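Gollthorpe Paste Wax for Wood Floors
Natural finish, 18 oz tin

In stock. Ships from our Rellosau warehouse.

Your floor has put up with a lot. It has been walked on in cleats, salted every winter and mopped with things that should never have been in the mop bucket. Gollthorpe is a plain paste wax that gives it back a soft, low shine and asks for very little besides an afternoon and your knees.

We have sold this wax longer than any other product in the store. The label has been redesigned twice in that time, once badly. The wax has stayed the same.

What it's for

Unfinished, oiled or previously waxed wood floors. Plank, parquet, herringbone, that strange checkerboard in your aunt's den. Also good on stair treads that don't get much use, though please think about socks before you wax a staircase.

What it's not for

Polyurethane finishes. If your floor was sealed at the factory, wax will sit on top of it and go cloudy, and you will write us a letter. Vinyl is also out, as is anything printed to look like wood.

How to use it

Sweep, then sweep again. Rub on a thin coat with a lint-free cloth, following the grain. On herringbone the grain changes its mind every few inches, so work one row at a time and accept that you'll be there a while. Leave it 18 minutes, then buff. Wait 2 hours before a second coat.

Thin means thin. If you can see the wax, you've used too much. If you can write your name in it, put the lid back on and call us.

Coverage: one tin does 205 square feet, one coat.
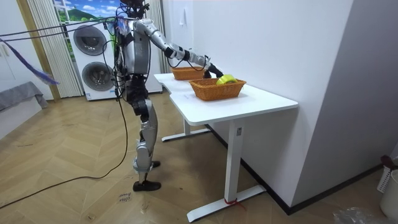 Move furniture back by lifting it. Dragging a desk across a fresh coat will leave two long tracks that you'll get to admire until the next waxing. Felt pads are sold separately and cost less than the regret.

Goes well with

Eichhorn buffing block. Ugly, heavy, does the job.
Skuvance cotton cloths, pack of six. They're rags, but very nice rags.

Questions we get

Does it smell? Yes, like a hardware store, for a day or so. Open a window.

How often should I wax? Once a year is enough for most rooms. Hallways may want a second go in December, before company comes.

Can I use it on my table? You can. Keep it off cutting boards and anything else that touches food.

My tin arrived dented. The wax doesn't mind. If you do, send us a note and we'll swap it.

Store with the lid on tight, away from heat, kids and dogs with poor judgment. Used cloths should be laid flat outdoors to dry before you throw them out.

Page last updated October 21, 2020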